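Workshop Tips: Getting a Cup Rack Task Ready for Club Night

By Zsófia Pap
March

Print this page | E-mail this page 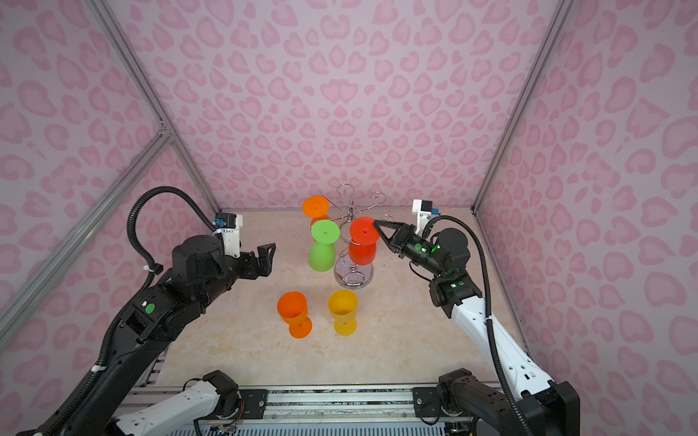 Hanging cups on a drying rack is the task most new members of the Drirkerstead robotics club ask to try first, and it is a good one for two arms. These are the notes we use for setting it up. They should work for any school group with a similar bench.

Choosing cups. Buy plastic ones with a stem and a wide foot. The stem gives the jaws something narrow to close on, and the foot keeps the cup standing if an arm brushes it. Get different colors. It is much easier to call out "red next" than "the one by the post." Ours came from the party aisle and a pack cost less than lunch. Skip glass completely.

Choosing a rack. A metal one with a heavy round base is best. Light racks slide when a cup is pushed onto the hook. If yours slides, put a square of rubber shelf liner under it and trim the liner so it doesn't stick out.

Marking the spot. Put the rack down, draw around the base in pencil, and check it against the line at the start of every session. Mikkel Steinarsdóttir moved ours an inch to wipe the table in the fall and we lost 54 runs before anyone checked.

Covering the walls. Fabric is cheaper than painted board and comes off for washing. Iron it first. Pull it tight from the middle outward, the way you would cover a chair seat, and clip it at the back. A busy print is fine as long as you keep the same one all term.

Cables. Run them in corrugated conduit and leave a generous loop at the wrist. Move each arm by hand through its full reach with the power off before you tie anything down. Snip the tails off the cable ties flush, or they will scratch somebody.

Cleaning. Wash the cups in warm water with a drop of dish soap and dry them with a lint-free cloth. Greasy fingerprints make plastic slippery. Wipe the jaws with a barely damp cloth, never a wet one. Shiny metal shows smears, so go over the rack too.

Taking turns. Students work in pairs, one to each arm, for 12 runs, then swap sides. Write down the drops as well as the clean hangs. The Saturday group has 521 runs in its notebook so far, and the Jernside team, who started a year before us, has 1,691.

Putting away. Park both arms, switch off at the wall, and stack the cups in a lidded tub. Leave the rack where it is.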